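3.2 Demonstration collection

Demonstrations were recorded in two modes. In the hand-guided mode, the arm is placed in gravity compensation and the operator moves it through the task by holding the last link. In the remote mode, the operator drives the same arm through the Geltthorpe teleoperation interface, which maps motion of a smaller leader device to joint targets. Both modes write joint positions and gripper commands to a common log format, so that a policy can be trained on either set, or on a mixture, without conversion.

Each of the 5 tasks was demonstrated in both modes. The full set holds over 3,000 episodes, of which 1,000 were kept aside for the comparison in Section 4. Episodes in which the arm reached a joint limit were removed before the split. Pauses at the start and end of an episode were trimmed by a velocity threshold. Pauses in the middle were kept – they often mark a grasp being corrected, and removing them made the learned motion less steady in early tests.

The two modes differ in what the fixed camera records. Under hand guidance, the operator's forearm often covers part of the workspace, and these frames were masked during training. Remote episodes need no mask, but the operator has no sense of contact force and tends to approach objects more slowly.

We did not clear the desks used for collection. Monitors, cables and small items stay in view behind the work area, as in Figure 2, and the policy must learn to ignore them. The open part of the tabletop lies in front of this clutter.

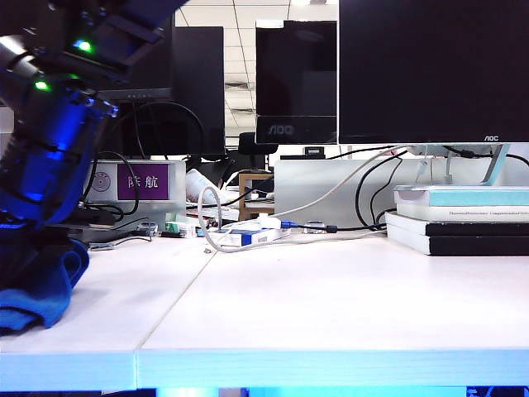
Figure 2. Fixed-camera view of a collection desk, with the arm at left and monitors and cabling behind the open tabletop.

Camera pose was calibrated once per desk and checked again whenever the arm base was moved.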